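How to Keep an Office Plant Alive Without Buying Anything Silly

Most advice on office plants is written by people who sell office plants. Read enough of it and you come away thinking you need a moisture meter, a grow light, three kinds of feed and a subscription. I looked after the plants on one floor of an office in Goltham for four winters, and I used a watering can, a saucer and a kitchen fork.

What follows works for ordinary green, leafy plants in small pots. It will not work for orchids. I have never kept one going in an office and I doubt the people who say they have.

Step 1. Find out what the pot is

Lift the plant and look underneath. Many white pots sold for desks are only covers, with a plastic nursery pot sitting inside. If there are drainage holes in the inner pot, good. If there is one pot and it has no holes, repot before you do anything else. A layer of gravel at the bottom does not fix this, whatever the label says. Water collects in the gravel and the roots sit just above it.
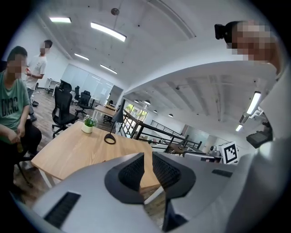 A small plant in a white pot on one of the light wooden tables.

Step 2. Pick the spot by light, and ignore the floor plan

Plants get put where a designer wanted something green. That is usually the middle of a table, a long way from the glass. Go and stand there at 3 in the afternoon with the overhead lights off, if people will let you. If you can't read small print comfortably, the plant won't grow much there. It may hang on for months, which fools people into thinking it's happy.

"Low light" on a label means it dies slowly. Move it closer to a window, but keep it off the heater and out of the blast from the air vent.

Step 3. Water by weight

Forget the schedule. "Once a week" is the worst rule in the whole business, and it's on nearly every tag I have seen. Water the pot well, let it drain, then lift it and get a feel for how heavy it is. Lift it again a few days later. When it feels clearly light, water it again.

I tried a Burnesix meter for a month. It gave me one reading on the left side of the pot and a different one on the right, and I went back to picking the thing up.

When you do water:

Take the inner pot to the sink.
Pour slowly until water runs out of the bottom.
Leave it to drain for 40 minutes.
Put it back and tip out anything left in the cover pot.

A small pot of mine took less than 500 ml before it ran through. Yours may differ.
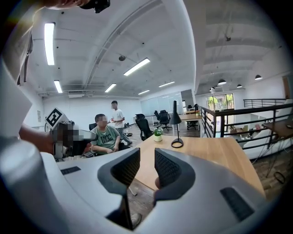
Step 4. Put one person in charge

More office plants are drowned than dried out, and it is almost always because two or three kind people are watering the same one. A sign-up sheet makes it worse -- everybody signs, everybody waters, and the one who forgets comes in late and waters twice. Choose one person. Put a strip of tape on the pot that says "please don't water." Coffee dregs count as water, by the way, and they do not feed anything.

Step 5. Feed it rarely, or skip it

I used Ruvulo liquid feed at half strength in spring and again in July. Did it help? The plants grew, but they were going to grow anyway in that light. Never feed a plant that's struggling. If the leaves are yellow and the soil is soggy, stop watering and wait.

Step 6. Wipe the leaves

Dust does build up indoors and it does block some light. A damp cloth is enough. Leaf shine sprays are a waste of money, and the sticky ones pick up more dust than they hide.

What about misting?

Don't bother. The damp air is gone in minutes. If the tips are going brown, check for a vent nearby first.

What about cleaner air?

You would need far more plants than anyone wants to walk around. Keep one if you like looking at it.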